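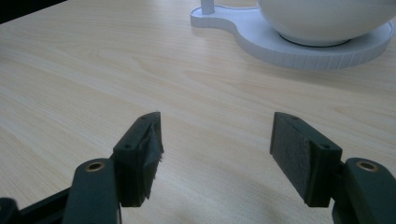
Gripper open over the table, white holder and bowl further back.

Print this page | E-mail this page
3 comments | 11 shares

# Sanby open day - demo recordings

README for the folder. Written fast, will tidy up later. Ask if something's missing.

## What this is

Recordings from the open day at Sanby in March. Table demo with the hand-held grippers, visitors had a go after our own runs. Same tabletop setup all afternoon, only the objects got swapped. Prinar lent the room and the power, Ferri did the mounts, we did the rest.

Not a benchmark. Please don't treat it like one. It's what came out of an open day, with people chatting and kids asking for another turn.

## What's in the folder

- 19 episodes, one subfolder each
- 2 kinds of view per episode: gripper view and head view
- notes.txt in each subfolder, a line or two, sometimes just one word
- clesent_export/ - same episodes converted for the Clesent viewer. Colours come out a bit off in there, use the originals if colour matters to you

Most episodes run roughly 60 seconds. The visitor ones wander a bit, people stop to talk.

## Task

Bowl and holder task. Operator works with both hands, one gripper in each. Start with grippers open and clear of the bowl, finish with them open and clear again. What happens in between was left up to the operator, so expect different approaches. Some go in from the side, some from above. We didn't correct anyone.

Visitors got a short practise first, not recorded.

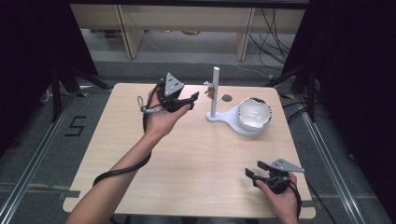 **Can I use the visitor episodes for training?**

They're fine for that, but keep them apart from the staff episodes. Visitors are slower and change their minds partway through, and the notes file says which is which.

## Known problems

- Sync between views drifts in the longer episodes. Fix is in the export script, not in the originals
- Felt pad on one of the jaws is frayed. Still grips ok but if your doing anything with contact, check the gripper view first
- Gripper view gets very close to things, so the top of the bowl is often out of shot. Use the head view for the whole holder
- Glare on the tabletop in places. Moved a lamp, didn't help much
- File names in the first few subfolders use an older pattern. Script handles both

## Not included

- Sound. Stripped out, too many people talking in the backround
- The morning walk-through, wrong settings, deleted
- Calibration for the head view. Have it somewhere, will add
- Visitor names or sign-in sheets. Not kept with the data, please don't ask

## Using it

Read the notes before the episodes. Skip anything marked "stop" - the operator gave up or got called away. Copy the whole folder before converting, the script writes in place and has no undo (learned that one the hard way).

If you show this stuff at your own open day, credit Sanby and Prinar. Ferri too if the mounts are in view.

## To do

- rename the old files
- put the calibration in
- second pass on the notes, half of them are in my shorthand

Print this page | E-mail this page
3 comments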